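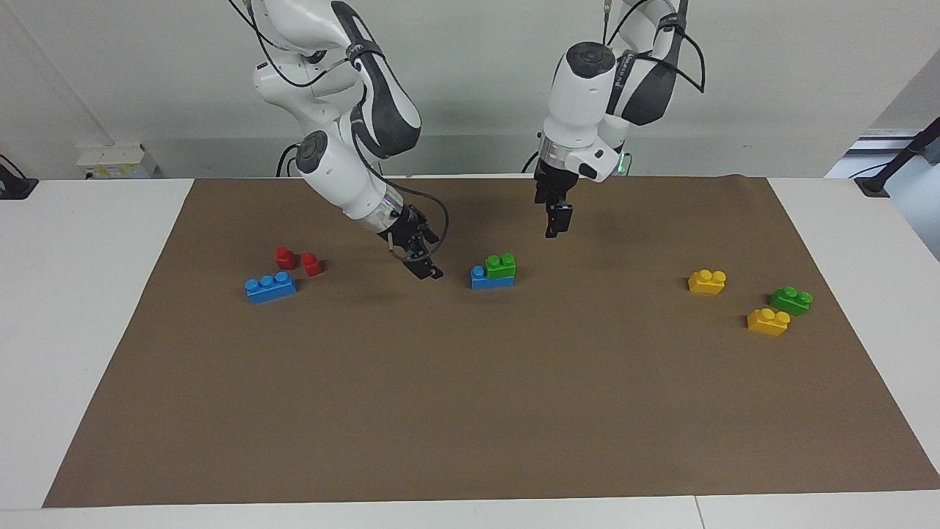
The Wetia two-arm kit comes with more tutorials than you will ever get through, and the one I keep steering new owners toward is block stacking. It looks like a toy exercise, and I suppose it is one, but it will teach you more about your setup in an afternoon than the whole first half of the manual. You don't need anything fancy for it. A flat brown mat on a white table does very nicely, and so do ordinary studded building blocks in red, blue, green and yellow. I like to set them out in little clusters with a good stretch of bare mat in front, and the first stack I always go for is a green block on top of a longer blue one, with one blue stud left showing so you can tell at a glance how well it lines up.

Before you switch anything on, take a slow look at the cables. The ones on this kit are long and they like to swing out in big loops beside the forearm. Move each arm by hand through its full reach and watch where the slack goes. If a loop brushes the mat, shorten it at the strap on the upper link and try again. I skipped this my first time and spent a whole evening chasing what I thought was a software problem.

Next, open the Adell control panel and load the tabletop profile. Choose Two Arms, then Shared Surface, and let both arms go to their rest pose. Touch each gripper down lightly at the corners of the mat when the panel asks you to. Don't rush it, and don't lean on the table while it's happening (ask me how I know!). When you're done, save the result under a name you'll recognize next month.

Now for the stacking itself:

1. Start with one arm only and leave the other parked over the far part of the mat.
2. Set the speed to 2. You can go up to 3 later on, but 2 is plenty while you're learning.
3. Bring the open gripper down over the green block, line the fingers up with its long sides, and close gently.
4. Lift straight up, well clear of the other blocks, before you move sideways.
5. Come down over the blue block slowly, stop just short of the studs, check your alignment, and then press.

If the block tips as you let go, your fingers are probably opening unevenly. Run the Finger Match routine in the panel and give it another try. I use the soft Mets fingertip pads, and they've been kinder to small blocks than the bare metal, though they do pick up lint something awful.

Once one arm is behaving, bring in the second and have them take turns. Eight blocks is a nice number to work with, enough to keep things interesting without crowding the mat. Hikodent sells a larger tray of 336 if you catch the bug, but I'd hold off on that until you can clear a small layout without knocking anything over.

Last updated: May

336 shares | 8 comments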